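堤坝渗流监测的六月：专访Kelechi Abubakar

11/08/2023

Prornberg下游的Sedel河在六月出现持续高水位，Clotham段堤防背水坡先后发现多处渗水点，沿堤低洼地带的居民一度转移。水位回落之后，围绕堤身内部状态的讨论仍在继续。负责该段渗流监测的岩土工程师Kelechi Abubakar近日接受了本站采访，谈及测压管数据、抢险次序以及汛后的勘测安排。参与汛后复核的水文分析员Mawar Siregar补充了部分内容。

Abubakar从事堤防监测多年，Clotham段的测点布置由他主持。他对外界使用“险情”一词持保留态度。“渗水和渗透破坏是两件事。土堤在高水位下渗水属于设计之内，要看的是出逸点的位置、出水是否带砂、流量随时间怎么变。”

按他的说法，六月的洪水峰值并不突出，问题在于历时。河道水位在设防水位以上停留时间偏长，浸润线得以充分抬升，背水坡中下部逐步饱和。“短峰过程，堤身来不及响应，外面水位退了，里面的水头还没上来。这次是慢涨慢退，堤身有足够的时间达到接近稳定渗流的状态。”

汛期内，监测组共取得3085条有效测压读数。自动采集占大部分，其余由巡堤人员手工测量，用于校核。Abubakar说，手工读数的价值在通信中断时最明显。Clotham以北的中继站曾停电，自动数据有一段空缺，填补时完全依靠纸面记录。

“纸面记录的问题是时间。有的人写到分钟，有的人只写上午、下午。后来统一要求写读数时刻和当时的外江水位，两个数缺一个，这一条就不进入分析。”

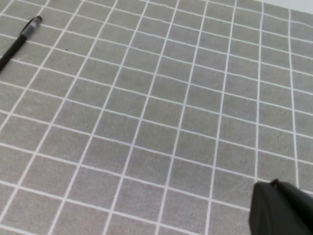 带白色网格线的灰色平面。

第一处渗水点出现在Okeke泵站附近。该处堤基表层为弱透水黏土，下卧粉细砂，上世纪修筑时在背水侧取过土，覆盖层局部偏薄。巡查人员发现草皮发软，随后在坡脚外看到细小的冒水孔。Abubakar当时在下游另一处测点，接到通知后要求先取水样，再铺反滤料。

“很多人第一反应是堵。堵住出口，水头会在覆盖层下面积聚，然后从别的地方出来，位置更难预料。正确的做法是让水出来，把土留住。”反滤层按砂、小石、大石的次序铺设，外围再用土袋围井，抬高井内水位以减小水力坡降。他提到，最初运到现场的石料粒径偏大，含泥量也超标，退回重新筛分，耽误了半个班次。

沿堤155米范围内，最终设置了数个围井和一段导渗沟。导渗沟的走向在施工中修改过一次，原方案出口过于靠近泵站进水池，水流有可能冲刷池壁。修改后的出口接入既有排水渠。

谈到转移的决定，Abubakar表示这不属于监测组的职责，监测组只提供数据和判断依据。当时提交的材料包括浸润线推算、出逸坡降与允许值的比较，以及未来水位过程的几种情形。Prornberg地方应急部门据此转移了低洼地带的居民，人数为1871人。“我们给的是区间，他们要的是一个结论。中间这一步由他们来走，责任划分是清楚的。”

他承认，监测组内部对其中一支测压管存在分歧。该管位于堤顶下游侧，读数在两天内明显高于相邻各管。一种意见认为堤身存在局部薄弱层，另一种意见认为管口封堵不严，雨水渗入。汛期内无法开挖验证，组里按不利情形处理，将这支管的数据计入稳定复核。

“退水以后做了注水试验，灵敏度合格，管子本身没有堵。管口的封堵确实有缝。所以两种解释到现在都没有排除，得等钻孔。”

Siregar负责把外江水位过程与各管读数对应起来，计算滞后时间。她说，上游侧各管的滞后较为一致，下游侧离散较大，其中Okeke泵站断面的滞后最短。“滞后短，说明水头传递快，通常指向下卧砂层与河床连通较好。这和早年的地质剖面不完全吻合，剖面上该处砂层是尖灭的。”

对于早年剖面的可靠性，她的评价是“孔距太大”。当时勘探孔沿堤轴线每300米一个，两孔之间的地层由技术人员连线推定。古河道如果宽度小于孔距，就有可能整个漏掉。汛后勘测将在Clotham段加密钻孔，并以电阻率剖面作为辅助，先划出异常区，再布置验证孔。 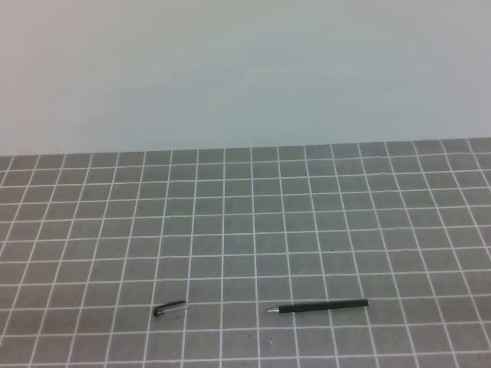 汛后安排

目前的次序是先钻孔，后设计，再决定是否修筑防渗墙。Abubakar不赞成跳过前两步。防渗墙的效果取决于墙底能否嵌入相对不透水层，在砂层分布不清的情况下，墙深无从确定。悬挂式的墙体只能延长渗径，对深厚砂层的作用有限。

“有人提出整段做墙，理由是一劳永逸。墙做完还要考虑地下水位的变化，背水侧有农田，有水井，枯水期两侧水力联系被切断以后会怎样，需要单独评价。”

另一种方案是在坡脚外增设压渗盖重，并恢复减压井。该段原有减压井，大部分因淤堵停用。Siregar建议先对旧井做洗井和抽水试验，再判断有无恢复价值。她指出，旧井的滤管规格缺少完整档案，部分井只有编号和井深。

监测系统本身也要调整。Abubakar列出的事项包括：中继站增加备用电源；Okeke泵站断面在砂层中增设测压管，与堤身内的测管分开布置；坡脚外增加渗流量观测，用三角堰取代目测。汛期内的流量记录写的是“较小”“略增”一类文字，无法用于反演。

关于数据公开，他表示测压读数整理后会随复核报告一并提交，报告包括原始读数、剔除规则和剔除清单。存在争议的那支测压管单列一节，两种解释分别给出稳定计算结果。

谈话结束前，记者问及下一个汛期之前工程能否完成。Abubakar回答说，钻孔和试验可以完成，防渗工程不能。“下一个汛期仍然靠巡查和反滤料。砂石料现在就应当备在堤上，按级配分堆，盖好，标明含泥量。”

Siregar补充说，Sedel河上游的水位站计划更换传感器，更换前后需要一段平行观测，否则滞后分析的基准会发生偏移。平行观测的起始时间尚未确定。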